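Small parts drawers — worth it, or just another box?

Forum: Sheds, Desks and Spare Rooms > Storage

wobblybench
18 February 2023
Right, I've finally cracked and bought one of those little drawer cabinets. For years all my odds and ends have lived in margarine tubs, and every time I need a washer I end up tipping the lot out onto a tea towel. So it's one of the yellow and black ones, nine clear drawers, carrying handle on the top. I'd been eyeing up the Fudeck one with 30 drawers, but my other half pointed out (fairly!) that I'd need somewhere to put it.

It's nearly all empty so far and I can't decide how to split things up. Do you go by size, or by job? I've got screws, picture hooks, fuses, curtain bits, and a jar with what must be 500 panel pins in it. Picture below, be kind.
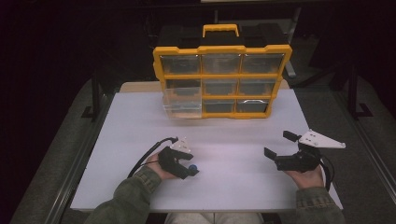 Nine drawers, mostly empty, one silvery bit bottom right. It's a start!

marrowfat
By job, every time. I did mine by size and it was lovely for a fortnight, then I wanted to hang a mirror and had to open four drawers to find the hook, the plug, the screw and the other screw. Now there's a "hanging things up" drawer and I never think about it.

teacosy_tim
Can't agree with that, sorry. By job sounds sensible until the same screw belongs to three jobs. Then you either split them up, and run out in one drawer while another is full, or you give up and have a "general" drawer, and we all know what happens to those. Size and type for me. Long screws, short screws, nails, wall plugs, done.

marrowfat
My general drawer is perfectly well behaved, thank you.

pegbag
I'd keep the panel pins out of it altogether. They get into the corners and you'll be picking them out with your fingernails. Leave them in the jar!

Also, does yours stay put when you pull a drawer? I had a Restumach and it was a decent thing in most ways, but it was so light that the whole cabinet came along with the drawer. I ended up putting old batteries in the bottom row to weigh it down, and then of course I forgot they were the old ones.

wobblybench
Ha, I've done that with batteries. It's not a heavy thing, no. I've been holding the top with one hand while I pull with the other, which is fine until I'm up a ladder shouting for a fuse. Maybe heavy stuff along the bottom then? I was going to put the fuses there, but they weigh nothing.

There's a bit of a gap under it too, where it sits up on its little feet. I quite like that, as I can get a cloth along there. Closer look for pegbag, with one of the top ones pulled out:

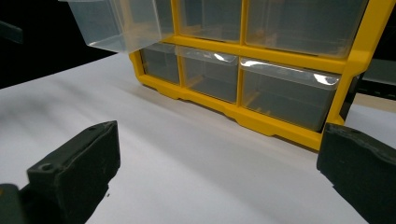
RE: Small parts drawers — labels and tipping

pegbag
Oh, that's a nice bright one. I like that you can see in from the front. On mine the plastic went cloudy and I had to label everything anyway.

Screws on the bottom row, definitely. A box of 300 woodscrews tipped into one drawer will hold it down better than my batteries did.

teacosy_tim
Label them even if they're see-through. From across a room, a drawer of short screws looks exactly like a drawer of slightly less short screws. I use Flidex labels, the peel-off sort, and stick them low down on the front so I can still see how full it is. Don't use masking tape. It goes brittle and leaves a line of gunk you'll be rubbing at until November.

marrowfat
I use masking tape and it's fine if you change it now and then. Or tape one of whatever's inside to the front of the drawer. My dad did that on every tin he owned and I could find things in his shed before I could read.

namboodiri_lane
Long-time lurker here. We've got a big cabinet from Namboodiri in the hall cupboard, and the thing I'd say is don't fill it all on day one. Leave a couple of drawers with nothing in. Something always turns up — spare keys, the feet off a sofa, those bags of buttons that come with shirts — and if there's no room for it, back it goes in the kitchen drawer.

wobblybench
The sofa feet! I have sofa feet. I don't even have the sofa any more.

OK, so heavy screws along the bottom, picture hooks and wall plugs together in the middle (marrowfat wins that one), fuses up top, and a couple left empty for now. Panel pins are staying in the jar.

teacosy_tim
So you've gone by size and by job. You'll be back on here by the summer asking where the curtain hooks went.

wobblybench
Probably! They're in a margarine tub at the moment, if anyone wants to remind me.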